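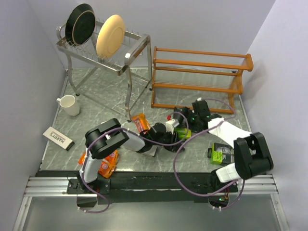

**Subject:** Re: [floor-tech] Two-arm cells at Maglaya: staffing and task split
**Date:** 30 June 2022
**List:** floor-tech (Ranar sites)

Replying on list, as two of the other sites asked the same thing off list. The earlier message is quoted in pieces with my replies under each piece.

> We are due to get two-arm cells in October and have been told very little about what happens to the bench jobs. Our people sort and repack mixed household returns: dishes, mugs, boxed goods, soft packets, whatever comes in. Does a cell replace a bench position, or does it sit beside one?

It sits beside one. At Maglaya we had 29 people on the returns benches before the cells and have 29 now. That is the number on the roster. The jobs are not the same jobs, and I would not tell your people that they will be.

Before, one person took a tote, emptied it, graded each item, racked the dishes, and put packaged goods into the outgoing tray. With a cell the person loads the surface, starts the run, and deals with what the arms leave behind. Grading stays with the person. Racking and moving are shared, depending on the item. We pay the cell operator grade for this, but only after sign-off, and the gap between starting on a cell and getting signed off was too long for the first group. Ask about that before October. It was the most common complaint we had and it had nothing to do with the machines.

> What can the arms do without help? The Rondard sheet says "mixed household items" and leaves it there.

The sheet is loose on this. From our logs:

- **Plates and bowls on edge in a wire rack.** Good once the rack position has been taught. A deep rim needs a different grip from a flat plate, so keep the two as separate item classes in Sunano. If they share a class, the arm will close on a bowl at plate width and stop.
- **Mugs.** Fair. Handle direction matters more than it should. Our operators turn the handle before starting the run.
- **Rigid boxes.** Good when they lie flat with clear space on both long sides. Long narrow boxes put down at an angle take longer, but usually go.
- **Soft packets and crumpled film.** Poor. The gripper gets a fold and lifts, then the contents shift. This is most of the manual work that remains.
- **Anything lying under an arm.** Will not be picked by that arm. The other one can reach some of it. Load the middle of the surface last.

In the last reporting period the cells handled 1486 items, all classes together. I have left out the stop rate on purpose, as the counter was reset during a software update and I don't trust it. I will post it when there is a clean period to report.

> How much space do we need between the two arms, and do the cables get in the way?

The arms share the centre of the surface and the planner holds one back if both want it. You lose time there and there is no setting that gets it all back. What helped was putting racks along the back wall and loose goods toward the front, so that fewer moves cross.

The cables do get in the way a bit. Each arm has one running outside the links, with enough slack for full wrist travel, and the slack sweeps over whatever is below it. Light packets get dragged. Our clip layout changed 3 times. The version we kept has a clip at the elbow and one on the forearm, with a free loop at the wrist. Do not shorten the wrist loop. We did, and lost a connector.

> Our bench staff asked who is responsible when something breaks. At present a broken dish goes against the bench.

We dropped the bench count for cell work. Breakage is now logged against the run, with the item class and the grip used. The old method made no sense once the person loading was not the one moving the dish, and people were hand-racking anything fragile to protect their numbers, which left the cell sitting idle. If your site keeps the bench count, expect the same.

A related point. Sunano logs the time between a stop and the operator clearing it. That number was put up on the floor screen for a while at Maglaya. It was taken down after people pointed out that one operator covers 2 cells and can't clear both at once. It is still recorded. Settle in writing who can see it and what it may be used for before the cells are switched on.

> Last one. Is the work any better?

Mixed. Less lifting and less reaching to the back of the bench, and wrist strain reports are down, though one site over a short period is not much of a sample. More standing and watching. Several of our people dislike the watching more than they disliked the lifting, and two asked to go back to the manual benches. We kept those benches open, and rotate at the meal break for anyone who wants it. Noise is low. The light behind the cell needed a diffuser, as glare off shiny racks was bothering both the cameras and the operators.

Training time was underestimated. Loading the surface looks like nothing and takes a while to learn. The people who are best at it are the ones with the longest bench experience, and they should be writing your loading guide. Ours was first written by the engineering group and had to be redone.

I can send the item class file and the clip drawing to anyone who writes to the list address. The class file is for our gripper fingers only. Check your finger width before importing it, and keep a copy of your defaults.

--
Process technician, returns
Ranar, Maglaya site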